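Getting the best out of bobbly cleaning cloths and mitts

I am a complete convert to anything with nubs on it. Chenille mitts, bobbly scrubbers, those knobbly bath toys that end up doing the taps: if it's soft and covered in little bumps, it picks up dust far better than the flat cloths I used for years. The bumps get into grooves and round corners, and you hardly have to press.

They do need a bit of looking after, though, so I've put together what works in our house.

Shake before you wash. Take it outside and give it a proper good shake, then run your fingers along the rows to loosen any hair or fluff. You'll be amazed what drops out!

Soak it gently. Fill a bowl with lukewarm water, add a small squirt of washing-up liquid and leave it for 15 minutes. Press and let go, press and let go, and don't wring it, or the bumps will flatten on one side and stay that way.

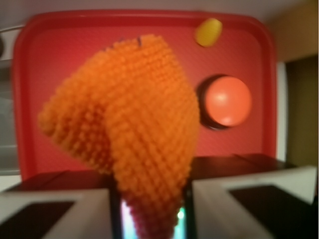 Bright colours want washing on their own the first couple of times. I learnt this with a pink mitt from Flandwood and a white tea towel (the tea towel is now a floor cloth). Orange can be just as bad, and if yours goes from bright orange up top to a reddish pink lower down, like this one, do the white cloth test before it goes anywhere near the machine: dab each shade with a damp white rag and see what comes off. While you're there, look along the top ridge for any little dark stitches or thread ends poking out. Snip long ones close with nail scissors and never, ever pull.

Stand a tray nearby. A plastic one with a raised rim is my favourite bit of kit for this sort of job, and it wipes clean in seconds. I lay things flat in it to drain, then tip the water down the sink. My old Palma tray has done this every week since December and still looks smart.

Drying is where people rush. Keep it off the radiator! Roll it in a towel, squeeze, then leave it somewhere airy and turn it over after 2 hours. Fold it a different way each time and the nubs stay nice and springy.
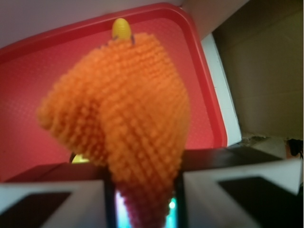

Bobbly all over, with a smooth yellow tip: check the stitching where two textures meet.

Smooth bits like that only need a wipe with a damp cloth. Go round the join with an old soft toothbrush, working away from the stitches, and pat it with kitchen roll afterwards.

For storage, a loose cotton bag or an open basket is lovely. Skip anything airtight.

Last updated 11 Jun 2019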